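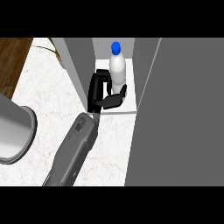
I've had the Skeresbridge soundtrack on all week and I'm still finding new bits in it! Hazel Dvorak wrote the whole score for 6 players and a borrowed harmonium, and it runs to 90 minutes across 2 discs - far more music than made it into the film. The ferry theme is the one you'll be humming, but do give 'Rudside' a go as well (track four, second disc), where the cello drops out and you're left with that lovely wheezy drone.

Altatgate are pressing it on vinyl in September, only 99 copies, and I've already put my name down. Next month I'll be writing about her music for Bạch.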